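Reading time: 2 min
Dec 16, 2021
By Sylvie Turcotte and Emrys Watkins

3.2 Coming back after being taken off

We were curious, as any fan would be, about what happens to a soccer player who gets pulled early and then starts the very next match. Garnet Lavoie kindly opened up the Dekham club's match records for us, and we found 88 such cases (a good deal more than we had hoped for!). In 17 of them the player scored in the return match.
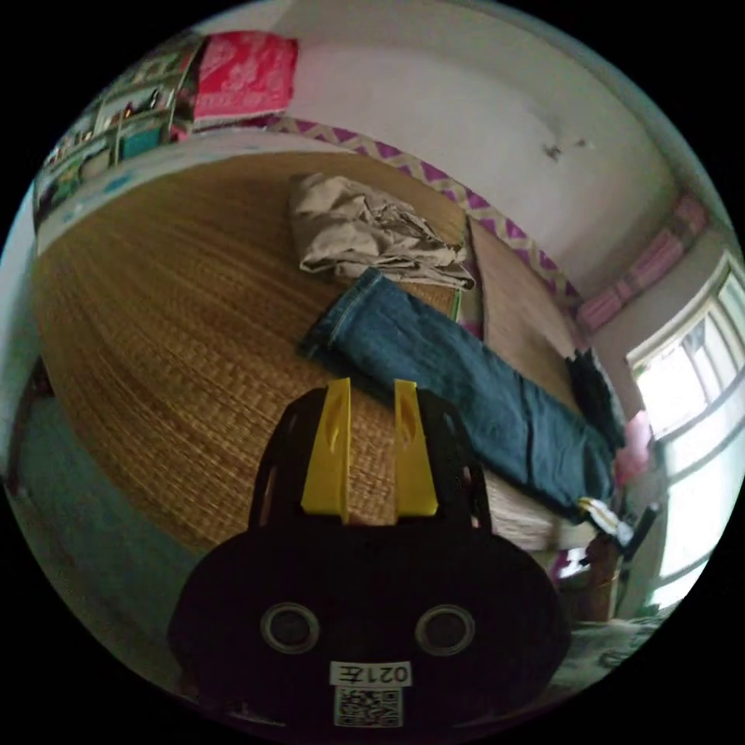
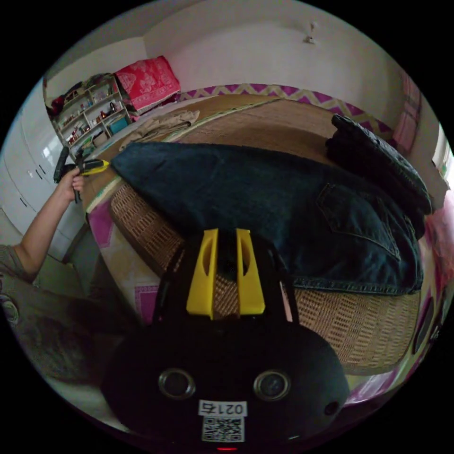 Figure 2. Two views toward a bed, each with a pair of yellow gripper fingers.

Most of the scorers were forwards, as you might guess, and we don't want to make too much of that. What stayed with us was how often the coach had spoken with the player in the days between, sometimes at length and sometimes just for a minute by the bus. Rosaire Poirier, who coached at Stedau for many years, told us he always tried to have that talk before the next training session, and we come back to his account in the section on interviews.

Last updated in January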